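Workshop tips: looking after a hand-held gripper

Posted September 28, 2021, under Tools and Upkeep

We run our grippers on laundry more than anything else, and laundry is hard on them. Lint gets into places where sawdust never would. These notes cover the Torkero hand-held pair, but most of them will do for any two-finger gripper with a pivoting linkage.

Cleaning the pads

Do the pads first, before you touch the joints. A textured pad fills up with fluff and skin oil, and once the texture is full the finger starts to slide on smooth cloth. Wipe with a barely damp microfibre cloth, then go over it with a dry toothbrush, working across the pad and then along it. Don't use methylated spirits. It took the colour out of one of our old pads and left the edge chalky.

Dark knits are the best test piece. Close the fingers on one, hold for a slow count of 13, then open and look at the pads under a desk lamp. If there's fluff on them, brush them again.

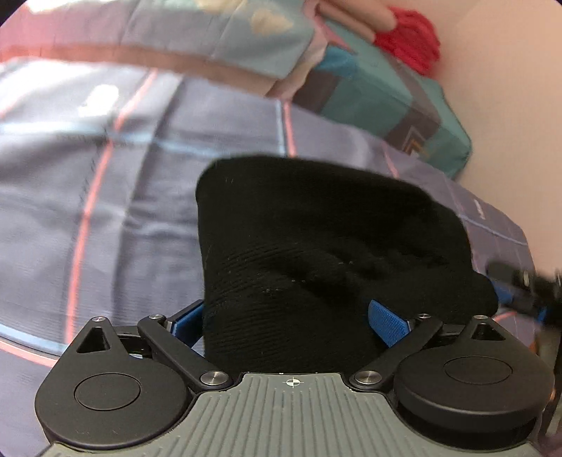 Blue pads closed on a black ribbed knit. Note the specks of lint.

If the pads meet at the tips but gape at the heel, the finger is sitting crooked on its arm. Loosen it, close the gripper on a folded tea towel, and tighten it while it's closed.

Pivot screws

Check these every 200 grasps if you're working on bedding, or at the end of the day if you've lost track. Use a driver that fits properly. The heads are soft and a sloppy bit will chew them.

Nip each one up until the arm just stops wobbling, then back it off a hair. The arms should fall open under their own weight when you tip the tool. If one side lags, clean that side before you loosen anything. Nine times out of ten it's a thread wound around the joint. Tweezers and a dental pick will get it out.

One drop of light machine oil per joint, put on with a pin, then wipe off everything you can see. Oil on the pads means starting again from the top of the page. We keep ours in a Jorkberg dropper bottle, well away from the linen.

Setting the opening
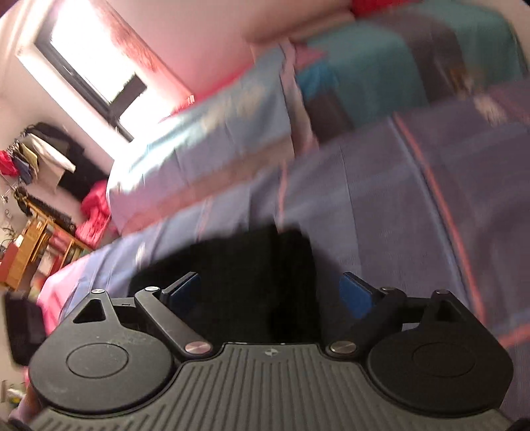
Large dark pieces want a wide opening and a slow approach. Come down with the fingers apart, stop just short of the cloth, and close on a ridge or fold. Flat fabric gives the tips nothing to get hold of and they'll skate over it. If you can't find a fold, push one up with the side of a finger.

The opening on ours drifted in March and we chased it for a week before finding a bent stop. Measure yours when it's new and write the number inside the case lid.

Housings and the ribbed plate

Dust on the round housings does no harm, but wipe them so you can spot a crack. A soft paintbrush is best for the grooves. Brush along them, from the top down. Leave the small centre mark alone apart from a dry wipe.

Storage

Store the gripper open, with nothing between the pads. Ours went away closed over one summer and the pads took a set. The replacement pair from Akgül cost $135 with postage, and we had to trim the backing to fit.

Spare screws go in a labelled jar, 14 to the jar. Don't mix them with the Zondasham ones, which look the same and have a different thread.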